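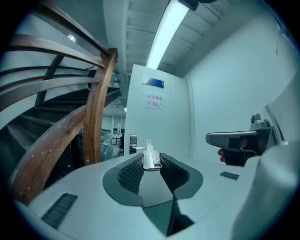 Ticket 2379: Planetarium evening show stops partway through
Product: Kunel dome player
Site: Gultero Science Center, small dome
Status: Closed
Opened in April by the front desk. The 7:00 pm show froze 14 minutes in, with the sound still running. The audience was moved to the lobby and offered seats at the 8:30 show, which froze at the same point. The desk asked whether the license key had come loose. The key is black plastic and is fixed inside the rack, so a small silver metal piece like the one in the photo, rectangular with a narrow tab at the top, is not the license key and doesn't need to be plugged in for a show to run.

Update 1, 9:40 pm
Restarted the player and ran the show with no audience. Froze again at 14 minutes. Other shows play to the end. The log has a read error on the Saturn segment each time.

Update 2, 10:15 am
Checked the free space on the show drive. It was down to 31 GB — the Wosidance music program had been copied over twice. Deleted the second copy and restarted. No change.

Update 3, 11:30 am
Compared the Saturn segment with the master copy. The file on the player is shorter than it should be. The copy was made on the afternoon the Conceição lecture was loaded, and the log shows the transfer ended early without a warning on screen.

Update 4, 2:05 pm
Copied the segment again from the master and ran a file check. Sizes now match. Played the full show twice with sound and house lights on the normal cues. Both runs finished.

Resolution
Damaged show file replaced. Guests from both shows, up to 120 people, can exchange their tickets at the desk for any evening show this month. Please run the file check after each copy and wait for the green line before closing the window. Reopen this ticket if the freeze returns.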